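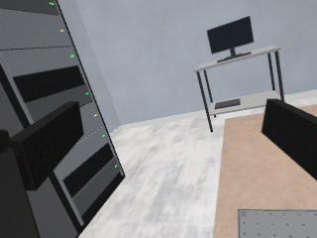

The Robots That Practice Before There Is a Lab

By the time the first real arm is bolted down at Condulari's new testing lab in Ridgeway, its software will already have spent months moving plates. None of those plates exist. They are shapes in a simulator, and a person has to guide the arms through every move.

Condulari runs tests for food and water suppliers. Much of the work comes down to microplates, the palm-sized trays of tiny wells that hold samples. Technicians carry them from one station to the next all day, and the company wants robots to take over part of the carrying. It hired Skesico, a small automation firm, to teach them.

The older way to do that is to write out each motion. Go to this point, close the fingers, lift, go to that point. It works well as long as everything stays where it was when the program was written. Skesico is using a learning system called Momik, which is given examples and trained to produce similar motions on its own. When a plate is slightly out of place, the system is supposed to adjust.

The catch is the number of examples. Momik needs 700 good ones for this job, and each has to come from an operator who sits at a desk with a pair of hand controllers and performs the task through the robot.

An example starts when the operator presses a pedal and ends when the operator presses it again. In between, the software saves the position of every joint, the opening of the gripper and the views from several virtual cameras, including ones that travel with the arms. Those traveling views tilt and swing whenever the wrist does. New operators tend to find them unpleasant to look at, but the system learns a good deal from them, particularly in the last stretch before the fingers close.
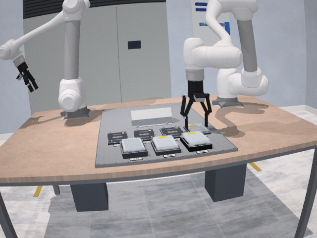

The simulated workcell, with two arms on one table and plate stations between them.

The task itself is dull, and it is meant to be. Pick up a plate, set it in a holder, back away. The operator is told to move at a steady pace and to avoid stopping in midair to think. A pause that makes sense to a person gets copied by the software, which has no idea why it was there. Early in June the team trained a trial version that would hover over a holder for several seconds before doing anything. They traced the habit to one batch of recordings and threw the batch out.

Mistakes are handled with more care. If a plate goes in crooked and the operator straightens it, the example stays, marked as a recovery. Skesico wants a share of those in the final set. If a plate is dropped, the example is cut and the operator starts over.

Between runs the software changes things on its own. It shifts the lighting, moves a plate a little or turns it a few degrees. A good operator can finish 17 usable examples in an hour. The team has four operators and keeps shifts short — attention falls off quickly, and the recordings show it. 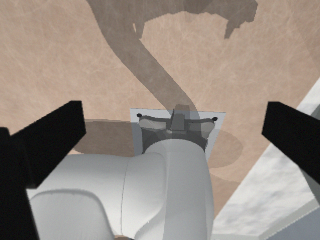 A view between open gripper fingers, with a white arm below and an arm-shaped shadow on the surface behind it.

Working in simulation has its limits. Plastic bends a little when it is squeezed, and lids sometimes stick. The simulator handles contact in a simpler way, and a grip that holds on the screen may slip on a bench. For that reason the plan calls for another 170 examples on physical arms once the Ridgeway lab is ready. Those will be slower to collect, with someone standing by to reset the plates by hand.

Condulari's technicians have been brought in to review the recordings. They have asked for changes, mostly to how the plates are approached. Several wanted the arms to come down straighter over open wells, and the operators went back and redid that part of the set.

The next round of recording covers plates with lids.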